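共同工房利用者フォーラム > 機械・自動化 > 製作報告
件名:手持ち式グリッパー(左右一対)の配線経路および作業面について

投稿者:北棟工作班
投稿日:10月8日

平素より工房の運営にご協力いただき、ありがとうございます。北棟工作班では、5月から手持ち式グリッパーの製作を進めております。人が両手に持って小物のつかみ上げと受け渡しを行い、その動作を記録して、後日アームの制御に用いる計画です。機構部の組み立ては左右とも完了し、現在は作業台まわりの整備に移っております。

つきましては、次の件についてご意見を伺いたく存じます。
・ケーブルの取り回し(現在は手元から下方へ垂らす方式)
・作業面の素材(現在は白色の発泡ボードを台に載せた状態)
・爪の内側に貼る滑り止め材の選定

設計はLauri Tikkanen氏が班内に配布した図面をもとにしており、爪の開閉幅のみ変更いたしました。制御基板はIltow、ケーブルはFetexの既製品です。

投稿者:meireles_user
返信

製作報告を拝読しました。当方は自宅でMeirelesの小型アームを運用しております。

ケーブルについては、下方へ垂らす方式に賛成いたしかねます。手首を内側に返す動作のたびに線が台の縁に当たり、コネクターの根元に力がかかります。当方では同様の構成で、動作を500回ほど繰り返した時点で接触不良が生じました。頭上に横棒を渡し、そこから吊り下げる方式への変更をお勧めいたします。

なお、長さに余裕を持たせれば解決するとのご意見もあるかと存じますが、余った線が作業面に載ると小物を引っかける原因になります。

投稿者:第二加工室
返信

吊り下げ方式には反対の立場から申し上げます。

頭上から線を引いた場合、腕を前に伸ばした際に上方への張力が生じ、軽い対象物を扱うときの感触が変わります。当室でも一度採用しましたが、操作者から肩の疲労が大きいとの申し出があり、下方引き出しに戻しました。また、上から撮影する構成であれば、線が対象物の前を横切る頻度も増加いたします。

接触不良の件は、引き出し方向よりも根元の固定方法に起因する可能性が高いと考えます。グリッパー後端に結束具で小さな輪を作って留め、その先で曲がるようにしてください。当室ではこの処置の後、nearly_zeroとまでは申しませんが、再発の報告は大幅に減少しております。

滑り止め材については、Pirnoの薄手シートを使用しております。爪の先端まで貼ると角から剥がれますので、手前で止めてください。

投稿者:meireles_user
返信

第二加工室様
ご指摘のうち、根元の固定については同意いたします。当方の構成では固定を行っておりませんでした。その点を記載せず回数のみ挙げたことは不適切でした。

ただし、張力の問題はばね式の巻き取り具で緩和できます。弱いものであれば感触への影響は小さいと判断しております。この点は見解の相違として残るものと思います。

投稿者:kijima_mokkou
返信

木工室の利用者です。作業面の素材について一点申し上げます。

発泡ボードは軽量で交換も容易ですが、爪の先を押し当てるとへこみが残ります。へこみに丸い物が落ち着いてしまうと、毎回同じ位置からつかむことになり、記録の偏りにつながるのではないでしょうか。幅600ミリの合板に白色の塗装を施したものであれば、木工室の端材で用意できます。必要であればお申し付けください。

反対に、台の天板を直接使うことはお勧めいたしません。木の色と対象物の色が近い場合、後の処理で輪郭を取りにくくなると聞いております。

投稿者:第二加工室
返信

塗装合板は有力な候補ですが、硬い面では爪を当てた際の衝撃が機構に直接伝わります。発泡ボードの柔らかさは、操作に慣れていない方が使う段階では利点となります。当面は発泡ボードを消耗品と見なし、へこみが目立った時点で向きを変えるか裏返す運用でよろしいかと存じます。

塗装を選ぶ場合は、つや消しをご指定ください。照明の反射は想像以上に厄介です。

投稿者:安全担当(工房事務局)
返信

事務局より、設備利用の観点から申し添えます。

1. 作業台の外側に出たケーブルは、通行する側の床に広げないでください。
2. 区画を示す黄黒のテープは、班の判断で移動または剥離しないでください。
3. 記録作業中に操作者へ声をかける場合は、視界に入る位置から行ってください。
4. 頭上の横棒から物を吊り下げる場合は、事前に届け出てください。

上記4は、吊り下げ方式を禁止するものではありません。届け出には、吊り下げる物の重量と固定方法をご記入ください。

投稿者:meireles_user
返信

届け出の件、承知いたしました。試験用の巻き取り具は当方に予備がありますので、北棟工作班でお試しになる場合は貸し出しいたします。重量は銘板に記載がございます。

投稿者:北棟工作班
返信

皆様、ご意見をいただきありがとうございました。班内で協議した結果をご報告いたします。

滑り止め材はPirnoのシートに決定いたしました。作業面は当面、発泡ボードを継続使用し、塗装合板は次の段階で検討いたします。kijima_mokkou様には、その際に改めて寸法をお知らせいたします。

配線については結論を保留し、下方引き出しのまま根元の固定を追加する案と、巻き取り具による吊り下げ案を順に試験いたします。比較の条件を揃えるため、対象物、操作者および2種類の置き位置は共通といたします。現状の配線にも左右で差があり、左のケーブルは手の脇を通ってボードの左手前側に載り、右のケーブルは台の手前の縁を越えて下へ落ちております。meireles_user様がご懸念の引っかかりは、線が作業面に載る左側で先に検討すべきと考えております。浅い薄緑色のかごを置いた側でもありますので、橙黄色の丸い対象物をつかんだままかごの上へ運ぶ動作を、左手の試験項目に加えます。右手は爪を開いた状態から始める受け取り動作を主といたします。試験結果は本スレッドに追記いたします。
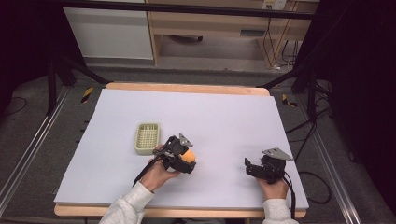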